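Search tickets Enter a keyword Go

Ticket 1520: Dredari receiver hums on AM, fine on FM
Opened by: Jarosław Zieliński, Skurnovham
Status: Solved

Hello all! I finally have a Dredari receiver, built in 1976, and it sounds wonderful on FM. On AM there is a loud hum over every station, even the strong ones. Volume doesn't change it much. Turning the tuning knob does – the hum swells right on a station and drops between them.

Step 1. Swapped the outlet and ran the set from an extension cord in the hallway. Same hum. Unplugged the turntable too, no change.

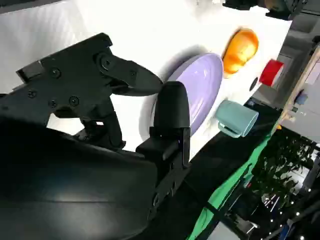 Step 2. Cleaned the band switch with contact cleaner and worked it back and forth 33 times. The scratchy noise when changing bands is gone, and what a difference that makes! The hum stayed.
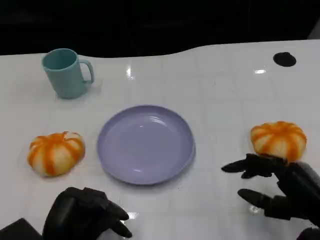
Could the power supply capacitors be worn out?
They would usually hum on every band. Your FM is clean, so look outside the set first, starting with lamp dimmers and phone chargers.

Went through the house switching things off one by one. The hall dimmer took away maybe half of it. I was so pleased I nearly stopped there. 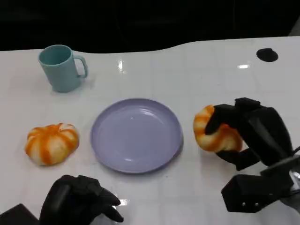 Step 3. Moved the loop antenna off the back panel and onto the bookshelf, using over 70 inches of twisted wire. Turned it slowly until the hum dipped. At one angle it vanished completely, and I got the Ait Brahim evening music show clear as a bell!

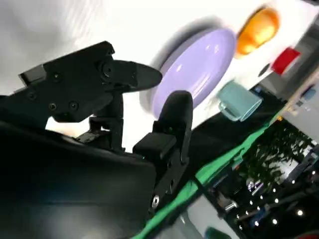

Lavender plate, white tabletop.

Update, 9 p.m.: still quiet. The dimmer is getting replaced with a plain Zakent switch. Please close the ticket, and thank you – next I want to try the shortwave band.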